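Plindach Residents' Newsletter

Bins, the Brarnura path and the hall roof (again)

Right, quick one this time as I am writing it between shifts and the printer wants it by teatime. Apologies for anything I've missed. If your item isn't in, it'll be in the next one, promise.

Bins first because that's what everyone rings me about.

The council has changed the collection round at our end of the village. Top of the hill goes first now, bottom last, so if you're in one of the lower cottages and your bin is still full at dinnertime, leave it out. Don't drag it back in. Three people did that in January and then had to wait the fortnight. Green lids and black lids still alternate. Garden waste has stopped till spring and no, I don't know the exact start, they have said "spring" and that's all I've been able to get out of them.

Glass goes in the box. Not in the bin, not in a carrier bag next to the box. Lids off if you can be bothered.

Food caddies: new liners at the shop, 40 to a roll, one roll per house please. Evanthia keeps them behind the counter so you need to ask.

The Brarnura path

Some news at last. Those of you who walk down to the river will know the bottom stretch has been a disgrace since the wet weather, and the plank bridge at the far end is closed off. Endang Pangaribuan and I walked it last month with the man from the footpaths office, who was very decent about it and had better boots than either of us.

What he said, more or less:

The bridge will be replaced, not patched. The old timbers are gone underneath.
They'll put stone down from the stile to the second gate. Not beyond. Beyond the second gate is Sotiropoulos land and needs a seperate agreement.
No date. I pushed. Still no date.

In the meantime please use the top field and keep dogs on leads, there are ewes in there and they're close to lambing. Please please shut the gate. It has been found open twice. The latch is stiff, you have to lift and push at the same time, it does go.

If you have photos of the path under water, send them to me. The footpaths office wants to see how far up it comes and all I've got is one from the upstairs window of number 11 where you can mostly see hedge.

Hall roof

Going on as long as I have been doing this newsletter. Where we are: two quotes in, third one promised. The cheaper one is for the flat bit over the kitchen only. The dearer one does the kitchen and the valley where the two roofs meet, where I think (and Endang thinks, and he used to do this for a living) the water is really getting in. Patching the flat bit and leaving the valley would mean being back up there in a couple of winters.

We've got 2,000 pounds in the roof pot. It isn't enough for either but it's a lot closer than it was this time last year, so thankyou to everybody who bought a raffle ticket or ate more cake than they wanted.

The bucket in the kitchen stays where it is. If you use the hall, empty it when you leave. Down the outside drain, NOT the sink, it's got grit in it and we've already had the sink trap off once.

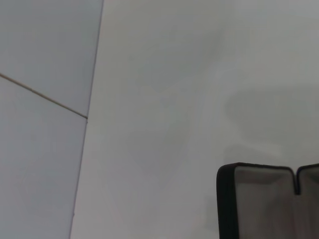
Bookings carry on as normal apart from the kitchen end if it's raining hard. Main hall is dry. Heating is on the timer, press the green button once for an hour, don't hold it down or it goes into some sort of engineer mode and then it has to be switched off at the wall. Keys from the shop. Keys BACK to the shop please, same night if you can, through the letterbox if it's shut.

Tables: wipe and fold and put against the back wall, legs in. Chairs in stacks of six. The stacks of nine were nice and tidy but one went over.

Soup lunch

Still going, still popular. We had 49 at the last one, a record I think, and we ran out of bread. If you can make a loaf or bring one, tell Evanthia Panagiotou at the shop so we don't end up with all rolls. She's also after:

big pans with lids
a ladle, the long one has walked
soup bowls, any pattern
someone who'll wash up who isn't me

Same price as before, pay what you can, nobody is checking. Leek and potato next, then lentil. The one after that is up for grabs. If you have a recipe that does for a crowd and doesn't need fancy ingrediants, hand it in. No more celery please, it came back on nearly every plate.

Lifts are available for anyone who can't manage the hill. Ring me the evening before.

The bus

The Ratance bus. It is not being cut. I know what was said in the post office. What's happening is that the mid-morning one will leave ten minutes earlier so it meets the train, and the last one back stays as it is. New timetable goes up in the shelter when it's printed. Until then ask the driver, she knows it better than the website does.

The shelter light is reported. Reported again. It has a reference number now so I feel we're getting somewhere.

Lost and found

One child's wellington, left foot, blue with frogs. In the porch at the hall.
Reading glasses, tortoiseshell, on the wall by the phone box. At the shop.
A casserole dish, brown, no name, left after the soup lunch. Very good dish. If it isn't claimed soon I may form an attachment.
Lost: grey and white cat, answers to Biscuit or to a tin being opened. Missing from the lower cottages. Please check sheds and garages, he's a great one for getting shut in.

Odds and ends

Book swap is now in the phone box and working well. Paperbacks only as the shelf won't take much weight. No encyclopedias. Whoever left the encyclopedias, they're in my hallway, come and get them.

Verge by the top bend: daffs are coming up so could people stop parking on it. There's room opposite.

Oil order closes soon. We need about 11 houses in to get the better price and we're a bit short. Name and how many litres, on a bit of paper, through my door. If you ordered last time you still need to tell me again, it doesn't carry over.

Allotments: one half plot coming up, far end, needs digging over. It has rhubarb in it already. There's a waiting list of one and she says she only wants a full plot, so it's open to anyone.

Piano. The one in the hall is free to a good home. Needs tuning, two notes at the bottom don't play, you would need to move it yourself with at least four people and a van. It's taking up the corner where the new cupboard is supposed to go. Otherwise I don't know what we'll do with it, I've rung round and everybody already has one they can't shift.

Next newsletter

Items to me by the end of the month, on paper or by email, but if it's by email put NEWSLETTER in the top line or I won't see it among the adverts. Short is good. If you want a poem in, one page only, and that does include the notes.

Big thanks to the delivery lot who took the last one round in that sleet. Still looking for someone to do the lane past the chapel, it's nine houses and one of them will give you a cup of tea.

Ring after six, not before, I'm on earlies.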